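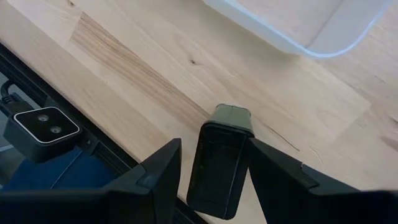

Wrist view during a demonstration, small black object held in the gripper, plastic container at upper right.

Nesitbridge Teleoperation Trial
Progress report to Filach, second period
Thu 12 April

Where we are

The plan agreed in January called for 779 demonstrations of a single task: pick up a small box from the tabletop and put it in the container. We have 300 that I am willing to count. More were recorded. I threw out every run where the operator let go early, bumped the container, or stopped to think with the arm hanging in the air, and I would rather send a smaller number now than explain a bad one in the final report.

All of the accepted runs were done by remote control. The proposal also promised a set taught by hand, with the operator holding the arm and leading it through the motion. We tried this for two days and stopped. Hands and sleeves got into the wrist view, and the operators leaned on the arm more than they realized, so the recorded paths sag toward whichever side the person was standing on. Pichon, who supplied the control software, say their next release will correct for this. I have not seen the release and have not budgeted for it.

What the numbers do and don't show

A policy trained on the first batch finished the task in most of our trials when the box started near the middle of the table. Please don't quote that anywhere. The operators like to start the box in the same few places, and the test positions were chosen by the same operators. When we moved the container by around 20 centimeters, the arm still went to the old spot in a good share of the attempts and opened over bare table. My reading is that it has learned where the container usually is. The Burkard group reads the same results more kindly and puts it down to too little data. They may be right, but more data collected in the same way won't settle it.

The grip itself is the better part of the story. The box is narrow and is taken standing up between the two fingers, with its top end showing above the fingertips. Operators learned this quickly. What they did not learn quickly was depth. Working from the wrist view alone, new operators came down too hard or closed too high, and their first session was mostly wasted. We now discard a new operator's first session without looking at it. That costs hours the proposal did not allow for.

Money and time

Spending is on plan, largely on account of the hand-taught work having stopped. I ask that the unspent part be moved to operator hours. At the present rate of accepted runs we will miss the agreed total by the end of the funded period, and I see no honest way to make it up by loosening what counts as accepted.

Next period

Start positions for the box and the container will be drawn from a printed list, and the operator will not be able to skip one. Testing will be done by a person who has recorded no runs. The hand-taught set stays on hold until the Pichon release has been tried on our own table.

One decision is needed from Filach before we restart: whether the original total still stands, or whether a smaller set with proper spread in the start positions would be accepted in its place. I favor the second. If the total stands, we will keep recording toward it, but I would not expect the container result to improve much.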